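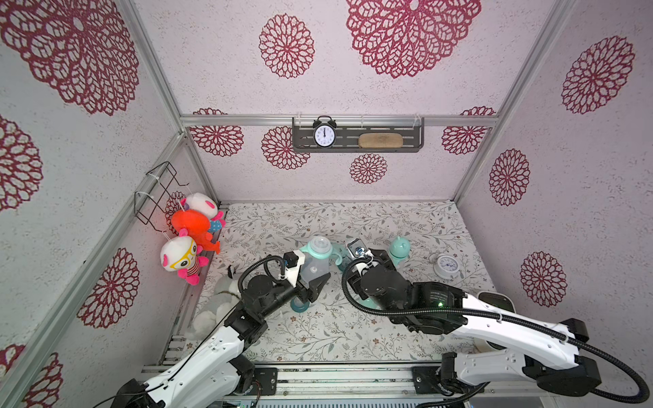
1 min read

Skisham has begun recording a new batch of two-armed handling examples for Triltis, its learning system for household robots. The current set centres on nursery items, with baby bottles and clocks on a flowered mat inside a small booth.

Jeferson Siqueira, who runs the recording program, said the target is 3,228 examples by December. The team has 1,029 so far.

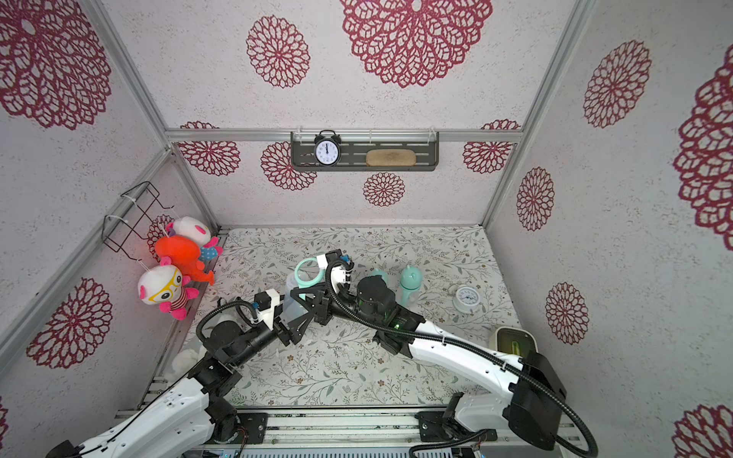

Issue 900

Operators steer both arms by remote control, and each run is labelled before it goes into training. Marlene Moura, who checks the labels, said fumbled grasps are kept and marked as such.

A second booth is planned for the Vieira site.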